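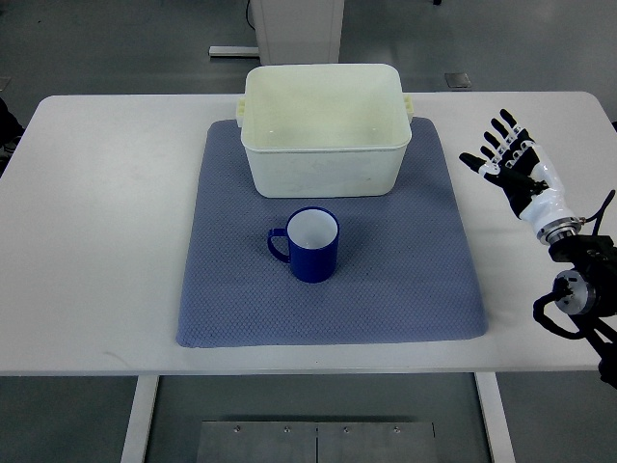
Does a small drama shoot on a public quay need a permit if the road stays open?

Posted by Radomir Dimitriou

I am location manager on a low-budget television drama called Weduseo. The second block is set in a harbour town and we want to use the old quay at Trernau for five nights in December. The unit is 12 people plus two actors. No generator, no track, no vehicles on the quay itself, and the lighting is all battery panels on stands.

The harbour office says the quay is public and we can walk on to it like anyone else. The town council says any filming "with equipment placed on the ground" needs a permit and a notice period, but the form only covers road closures and parking bays. We are not asking for either. Our insurer wants something in writing from whoever owns the surface we stand on.

Two points I would like cleared up. First, who gives consent when the quay is open to the public but the harbour office runs it? Second, does the permit cover the house fronts behind the actors? They will be in nearly every shot, and one of them has a painted shop sign.

Radka Atanasov

Public access and permission to film are separate matters. A right to walk across the quay does not include a right to stand lights on it for the night. You need consent from the landowner, and the harbour office may only be the operator. Ask them for the name of the freeholder and for a copy of the plan showing the boundary. On the quay at Gutham the boundary ran along the line of the mooring rings, so the seaward side was harbour land and everything behind it belonged to the council. We needed two letters for one camera position.
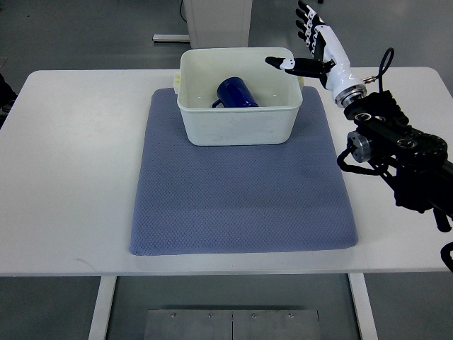

Once you have the boundary, send both parties the same package: a marked plan with stand positions, a schedule by the hour, the insurance certificate and a risk assessment that deals with the water's edge. Include a rescue line and a named person on watch for every hour that crew are within reach of the drop. The council will look for that before anything else.

On the form, write "none" in the road closure section and attach the plan. Do not leave it blank. A blank section gets the form sent back and the notice period starts again.

House fronts seen from a public place are normally fine as background. The painted sign is a different matter, as it may be protected artwork or a trade mark. Get a signed release from the shop or dress over it with the owner's agreement. If a house is meant to be a character's home, get a location agreement for that house even if you never go inside.

Carvalho

just go and do it, 12 people is nothing. we filmed on a beach with 7 and a dog walker was the only person who spoke to us

Radomir Dimitriou

Thank you, Radka. The harbour office has confirmed they are the operator only and has passed me to the estate that owns the quay wall.
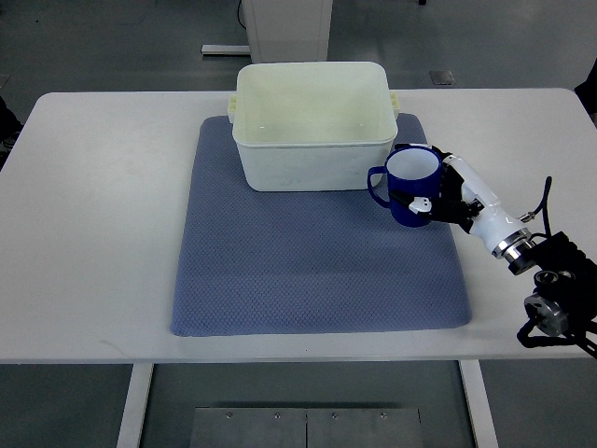
The estate is asking for a fee per night and wants to be named on the certificate. Is it usual for them to charge for rigging time as well? We would be on site from 4 pm but not turning over until 7.

Radka Atanasov

Yes, though often at half the filming rate. Ask for it as a separate line — if weather stops you after the rig you will want to pay only that part. Naming them on the certificate is routine and your broker can normally do it the same day. Check that the agreement gives you a wet weather night as well, with a date by which you must release it.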